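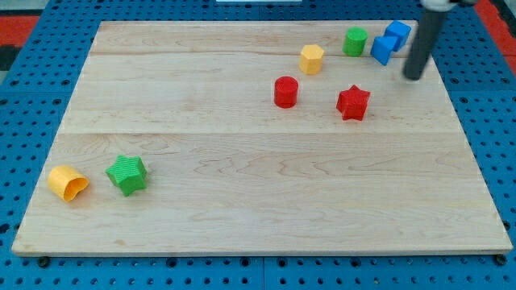
2023-09-29

So I've had the Tunditz starter kit on my bench since March, and a few of you have been asking (okay, nagging) whether it's worth the money. Long answer coming up!

First, what you pay for. The kit is $295 and that does not include an arm. You get the blue perforated base panels, a bag of mounting bolts, the software license and a set of print files for the blocks. The arm is on you. If you buy one through Droltberg as a bundle the total comes to $828, and they throw in the cable set, which I'd have been annoyed to buy separately.

The panels are the best part by a mile. They butt up against each other nicely, the hole grid lines up across the seams, and you can bolt down pretty much anything. I put a maple board on mine, three planks glued edge to edge, left over from a shelf I never finished. The kit's own white work mat is so shiny that the software kept getting confused by the glare, and pale wood with a soft light over it has been a lot kinder. Plus it looks nice, and I'm the one who has to stare at it every evening.

Now the blocks. Cubes, cylinders, hexagons, stars, plus a hollow one with a wavy rim that I have come to hate. You print them yourself, and the fine ridges you get up the sides turn out to be useful because they give the tip something to rub against. I did mine in red, yellow, green and blue. The cubes and the cylinders were easy from the first night. The stars are fussier about which way they're facing. And the hollow one, when it's lying on its side? Ugh. It wants to roll, and the software guesses the middle of it wrong about as often as it guesses right.

The other thing that trips it up is blocks that touch. Two cubes of the same color leaning together get read as one long blue thing, and then the arm comes down right beside them and just sort of thinks about its life. Update 6 of the software was supposed to fix that. It's better. It isn't fixed.

The manual is 77 pages and I'd say half of it is good. The calibration chapter is great, do exactly what it says. The chapter on sorting by shape reads like it was written for a different version, with menus I can't find anywhere. I wrote to support and got a friendly answer the next morning with a corrected PDF, so points for that.

People keep bringing up the Nikik kit too. I tried one at a friend's place and the app is prettier, but the base is one solid sheet with no holes and I kept nudging it out of line with my elbow. The Qin add-on camera mount fits the Tunditz panels, by the way, if you want to go that route. I haven't bought it yet. I want to get the stars sorted first, and then I'm printing a new batch in purple!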